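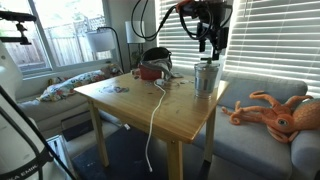
A reader of the last gallery wrote in to say that a table only gets messy when it has no job, and that ours would stay clear if we simply decided what it was for. I've heard this before, usually from people selling trays.

So, another round of the table gallery. The table in question is the light wooden one in the front room at Uvside, and it has had a job all along. It has several, and they don't get along. Since the last set went up I have tried two of the systems readers swear by, and my opinion of systems has not improved.

April 21, 2025

The bucket
Shiny, silver, ribbed down the sides. The Brillness catalog calls this sort of thing a "catch-all," and I would like to know what it is supposed to catch. A bit of green is poking over the rim at the moment. I give it until May before there are keys in there too.

The red container and the gray cloth
A container was going to be the answer. Now there is something black and rounded on top of it and a cloth slung over the front, trailing onto the wood. I don't see how that counts as storage. It's a pile with a base.

The white cable
It starts near the red container, crosses the top and hangs well down over the side, plug and all. Erico makes a clip for this and wants us to believe a clip is the missing piece. I bought 3. I could not tell you where they are.

The small flat pieces
Scattered behind the bucket. The Yimyam method says every small thing needs a "home" and charges for a 200-page workbook on the subject. I got to page 2.

The top itself
Still the best thing in the room. The varnish has its dark marks, and the daylight bounces off the right edge hard enough to make you squint. I was told to sand it back and start over. Why? It would have the same stuff on it by dinner.

More sets are in the archive. Suggestions are welcome, within reason, and please, no more trays.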